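How Do You Teach a Robot to Pick Stuff Up? Our Trip to the Zustton Open Day

Posted 2/9/20 in Kids Corner

OK kids, quick one, because I have to get this up before dinner. We went to the robot open day at Zustton, over in Bakwood. Loud. Crowded. Very good cookies. And the best table in the place was the one about robot hands.

First thing. Most robot hands don't look like your hands. No thumb, no pinky. Lots of them just have two fingers that open and close, like the tongs you use for salad. The real word for a hand like that is a gripper. Say it out loud, it's a fun word.

Second thing. A robot doesn't know how to pick up a sock. Or a spoon. You knew how by the time you were 1, but somebody has to show the robot. So at Zustton, people hold a gripper in their own hand and do the job themselves. Open, reach, squeeze, lift, put down. A little camera rides along and records the whole thing. Later a computer goes through all those recordings and looks for the pattern. Kind of like watching your big sister tie her shoes untill you get it.
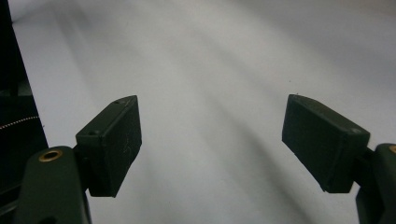 Camargo wanted to know why the fingers are flat, because round ones would look cooler. Good question, and the answer from the table was that flat pads touch more of the thing you're grabbing. More touching, less slipping. Try it at home! Pick up an eraser with the tips of two pencils. Now do it with two rulers. See?

OK so how many times do you have to show it? A LOT. The team did one job, moving a block from one side of the table to the other, 153 times. Same block. Over and over. They change it a tiny bit each time, block here, block there, turned sideways, so the computer doesn't get fooled when things move.

And starting matters too. Before each try the gripper is open, nothing in it. Wide open, then go. If you start half closed you bump the block and have to do it agian.

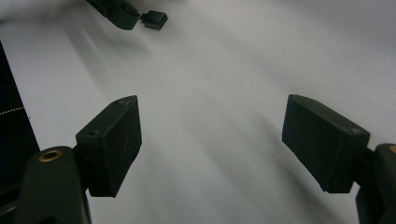

Then it was our turn. Groups of 4, everybody got a go, and you had 20 seconds to move as many blocks as you could. Harder than it looks! You want to twist your wrist and the block goes flying. Slow is better. Slow and straight down.

Their computer program is called Rurkerine, and it needs good tries to learn from. Messy ones mix it up. So dropping the block isn't a disaster, they just mark that one and do another.

Words to know:
Gripper: a robot's hand
Pad: the part of the finger that touches things
Demonstration: showing how a job is done

Next open day is in October. Kids get in free, the tour is 30 minutes, wear closed shoes.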